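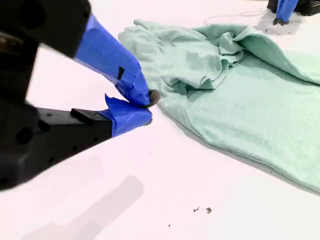
Fold a towel from the corner and it will never lie square, according to Amrit McKinnon, whose remark is often repeated in discussions of household linen. McKinnon held that the cloth should first be opened fully and its long edge found before any crease is made. Later writers on laundry work accept the second point and dispute the first, noting that a small cloth can be straightened after folding with little loss of time.

Towel folding is the reduction of a rectangular piece of absorbent fabric to a compact stack or roll for storage. It is usually treated as the last stage of laundering, after drying and before shelving. The work divides into flattening, edge alignment, creasing and stacking.

Flattening

A cloth taken from a pile holds random folds. These are removed by gripping two adjacent corners and shaking, or by laying the cloth on a hard surface and smoothing it outward from the center. Fuzzy fabrics resist smoothing more than flat weaves do, as the raised fibers of one layer catch on those of the next. Layers folded back on themselves are lifted and turned over; pulling on them sideways tends to move the whole cloth and leaves the fold in place.

Color has some effect on the work. On pale cloth the shadow inside a fold is easy to see under side lighting, and much harder to see under diffuse overhead light. Dark cloth is commonly checked by touch.

Edge alignment

Hems are the usual reference. A hemmed edge is thicker than the body of the cloth and can be followed with the fingertips even when it is buried in a heap. Selvages – the woven side edges – are straighter than cut hems and are preferred where both are present. Repeated washing may shrink the two directions unequally, so that a cloth sold as square no longer is. In that case the fold is squared to one pair of edges and the surplus is turned inside.

Common folds

The half fold brings two opposite edges together, and is repeated at right angles until the cloth fits the shelf. The third fold, also called the Latevard fold, turns both long sides inward over the middle and hides them. It gives a rounded front edge and a thicker stack. Dwight Beaudoin's survey of linen rooms, dated Jun 27, 2021, recorded 226 shelves, of which 157 held cloths in the third fold and 28 held rolled cloths. The remainder were mixed.

Rolling suits hand towels and shallow baskets. A roll begun on an uneven edge drifts to one side, and the error grows with each turn.

Stacking

Folded edges face outward so that one cloth can be drawn without opening its neighbors. Tall stacks of soft fabric lean, and a stack is normally divided before it reaches the shelf above.

See also: Hem; Linen closet; Selvage; Terry cloth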